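Week 6 handout - Folding and storing knits
Textile Care for the Home and Small Shop, Clurnwood evening program
T. Villanueva

Finish last week's sheet (fiber ID) before reading this one, the fiber codes carry over.

Why knits get folded and wovens get hung

Knit = loops. Loops move under load. A sweater on a hanger is holding up its own weight from two points, the shoulders grow, the hem drops. Cotton knits worst when damp, wool recovers some, acrylic once stretched with heat pretty much stays there. Wovens can hang because the yarns are locked at right angles, not much give except on the bias.

Exceptions (someone asked): very light fine-gauge cardigans on a padded hanger, OK for a few days. Knit ties, roll.

Before folding
- fully dry. Check the cuffs, the ribbing and under the arms, thickest spots dry last
- shake once, lay face down
- buttons done up, zippers all the way, otherwise the front drifts while you work
- pull side seams straight with flat hands. Don't tug on the neckline

The basic fold (thirds)
1. Face down, hem toward you.
2. Right side in to the center of the back. Sleeve straight down along the fold, or zigzag if it's long.
3. Left side the same.
4. Hem up one third.
5. Again, up to the collar. Turn over.

Small pieces and baby things: skip the thirds, go halves, then half again. Sleeves are too short to lie down the back so tuck them inside the body.

Soft fold vs. hard fold. KNOW THIS for the practical. Hard fold = pressed with the hand, sharp edge, good for shirts and sheets. Soft fold = let the cloth round over by itself, no pressing. For knits always soft. A sharp edge crushes the loops and you get a line across the chest that has to be steamed out. Soft stacks look messier and take more room on the shelf, live with it.

Layers. Every layer you add, the outside has farther to travel than the inside, so the edges stop lining up. Bottom fold pushes out, top wrinkles. If it bothers you, open it back to step 4 and go looser, don't flatten it.

Loose ends. Tabs, cuffs, ties, flaps, labels: tuck in last. They work their way out at the short end of the stack and then catch on whatever is on the next shelf. Check both short ends before you put anything away. Same for bibs and hoods.

Work surface
Pale, smooth, wiped down. Dark lint shows up and so do snags. Rough table tops pull loops, if that's what you have at home put a sheet over it. Height: wrists level with the table, you shouldn't be bending. The Dellby tables in room 14 are a bit low for tall people, use the ones by the window.
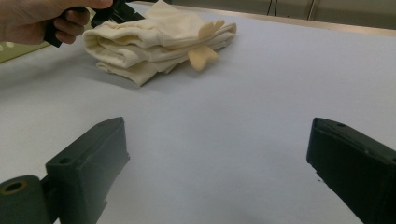 Fig. 1. Soft folds in a cream cloth, pale yellow flap out at the right end. Note the rounded lower fold.

For Fig. 1, write down: soft or hard? Which end would you tidy first? Would you refold or just tuck? Two or three lines, bring to class.

Storage, quick version (more next week)
- heaviest on the bottom, stacks no taller than your forearm
- light colors away from unwashed denim, dye rubs off
- cotton bags or open shelf. Sealed plastic only if bone dry, and not for wool over a whole summer
- refold every 90 days along differnt lines so the same crease isn't taking it all the time
- cedar: fine, sand it lightly when the smell goes. It can mark pale cloth so keep a sheet of tissue between
- moths go for dirty wool first. Wash before you store, yes even if worn once

Tissue: acid free. Cordero sells it in packs of 300 sheets, that's plenty for the whole class so we will split one, bring a flat folder to carry yours home.

Terms
Gauge - stitches per inch
Bias - diagonal to the weave
Set - a crease that has becom permanent, or close to it
Hand - how the cloth feels
Ribbing - columns of knit and purl, stretchy, at cuff and hem

Practical is in June, 7 pm start. Bring three knits of your own, different weights, plus one baby or doll size piece. Steamers are provided (the two Zusex ones, fill line is on the back, don't go over it).

Reading: chapter on knits, skip the part on commercial pressing. Questions to Teodoro after class or leave a note in the tray.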